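How to Clean and Seal a Dark Marble Countertop

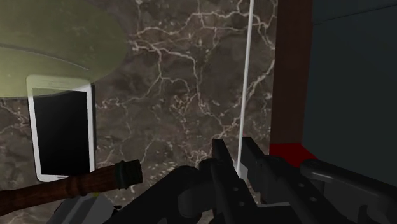

Brown marble with white and cream veining.

Dark marble hides coffee better than white marble does, but it shows water spots, dull patches and scratches far more. Most of the damage people call stains on a brown or black top is etching, where an acid has eaten a little of the polish. A sealer will not stop that. It slows down liquids that would otherwise soak into the stone.

This guide covers a full clean and one round of sealing with a penetrating sealer. Plan to keep the counter out of use overnight.

What you need

Dish soap with no citrus in it
Warm water and a bucket
Soft cotton or microfiber cloths, at least 4
A plastic scraper
Acetone, for grease on dark stone only
A penetrating stone sealer made for marble
Painter's tape
Nitrile gloves

Do not use vinegar, lemon, bathroom descaler or any powdered scouring product.

Step 1. Test the stone

Put a teaspoon of water on the counter near the sink and leave it for 19 minutes, then wipe it off. If the spot underneath has gone darker, the stone is taking in water and needs sealer. If there is no change, try again next to the stove, where the old sealer usually wears out first. When both places stay the same color, clean the top and skip to the section on daily care.

On very dark stone the change can be hard to see straight on. Crouch down and look across the surface toward a window.

Step 2. Clear and wash

Take everything off the counter, including the things that never move. Rings under canisters and oil bottles are easy to miss and will be locked in under new sealer.

Mix a small squirt of dish soap into the bucket of warm water. Wash the whole top in overlapping strokes, then wash it again with plain water. Soap left on the stone dries to a gray film. Lift dried food with the plastic scraper held nearly flat.

Dry the counter with a clean cloth. Run a second cloth along the backsplash joint and around the faucet, where water collects.

Step 3. Deal with oil spots

A dark patch that does not go away after a day of drying is probably oil. Wet a white cloth with acetone and hold it on the spot for a minute, then wipe. Open a window first, and turn off any gas burners and pilot lights. Keep acetone away from painted cabinet fronts and from plastic sink parts.

Old oil may need a poultice. Mix baking soda and water to the thickness of peanut butter, spread it over the spot, cover it with plastic wrap and tape the edges. Leave it overnight, take off the wrap and let the paste dry all the way before scraping it up. Some spots need 2 rounds.

Step 4. Look at scratches and dull marks

Light etch marks can be worked out with marble polishing powder and a damp cloth. If you are going up through sanding grits by hand, finish at 3000 before using the powder. Practice in a corner first. A badly matched shine in the middle of a dark top looks worse than the mark did. Deep scratches are a job for a stone shop.

Rinse and dry again after any polishing.

Step 5. Let it dry

Wait a full night. Sealer put over damp stone can turn cloudy, and on brown marble the haze shows up as milky streaks. A fan aimed across the counter helps in humid weather.

Step 6. Apply the sealer

Tape off the backsplash, the sink rim and any metal trim. Put on gloves. Work in sections no wider than you can reach without leaning on the stone.

Wipe on an even coat and let it sit for the time printed on the bottle. Add a little more to any area that soaks it up right away. Veins and the stone between them often take in sealer at different speeds, so watch both.

Buff off everything left on the surface before it dries. This is the step people rush. Change cloths when the one you are using starts to drag. If you find a sticky patch later, put a few drops of fresh sealer on it, wait a minute and buff hard.

Leave the counter alone overnight, and keep water off it for longer if the label says so.

Daily care

Wipe up wine, juice, tomato sauce and coffee as soon as you see them. Use trivets and cutting boards. Wash with a damp cloth and a drop of dish soap, rinse, and dry the stone so that hard water does not leave spots.

Repeat the water test twice a year, and seal again when the stone fails it.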